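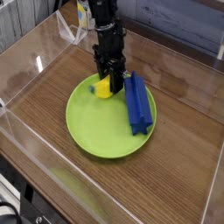

The arm over the green plate, with the clear panels up.

Keeping a small bench arm in good order

If you have one of these arms on a table at home or in the shed, you'll know how quickly it becomes part of the furniture, and how easily the looking after gets put off. I do mine on a Thursday evening with the radio on, and I've come to rather enjoy it!

Start with the power off, always, and a hand under the arm as it goes limp (the first time I forgot, it came down on the plate with a dreadful clatter). Then wipe the fingertips with a barely damp cloth. Grease from your own hands is the usual culprit when smooth plastic shapes start slipping, and a wipe will often save you an hour of fiddling with the grip settings.

Clear panels want the softest cloth you own and a drop of washing-up liquid in warm water. Please don't use window spray on acrylic — it can leave a haze that never comes off. Dry the corners well, as water loves to sit there.

The screws in the finger joints do work loose. I check mine every 2 weeks and nip them up by hand, no more than a quarter turn. My old Brultach hex key is still the best I've found for getting in sideways, though the Isano set is kinder on the knuckles. There are 4 screws on my gripper and the one at the back is always the guilty party.

Grease is a little and seldom business. Mine gets a dab after up to 2000 picks, put on with a cocktail stick, and whatever squeezes out gets wiped away.

Last of all, choose a plate with a matt finish and a bit of a rim. Shiny ones throw the light about, and flat ones let everything roll off across the table and under the fridge.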